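Retail Basics, handout 5 -- Pricing and packing small goods

Read before the November session. Bring a calculator, phones are fine.

Cost price = what you pay the supplier. Landed cost = cost price + freight + duty + any repacking. Students mix these up every year. Margin is worked out on the SELLING price, markup on the cost. Buy at 7, sell at 8, margin is 12.5 percent. Not great.

Sets vs singles. A boxed set of six screwdrivers gets one barcode and one shelf slot. Singles need a bin each, and the odd sizes sit there.

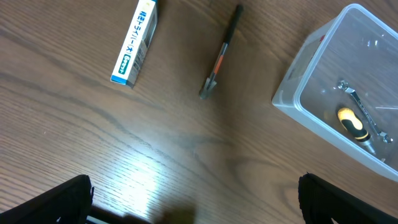
Hayat's comment on last year's copy was that sets only pay off if the shop never has to split one, and at Lorenano they were splitting them all the time for customers who had lost a piece. Fair point, add it to your notes.

Minimum orders: Patau quotes 1000 units, Sarnanitz 200 at a higher unit price. Work out landed cost for both. Dont forget storage -- it goes in the overheads column, not in landed cost.

Loose stock, same rules, but shrinkage is higher.

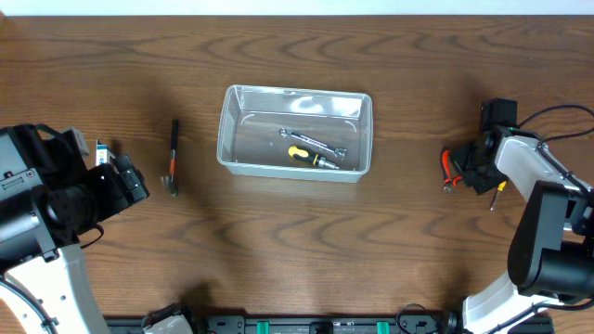

So allow for it before you set the price, not after. Write-offs come straight out of margin. Count stock at closing time, same person each time if posible.

Homework: the Patau / Sarnanitz comparison, one page, show your working.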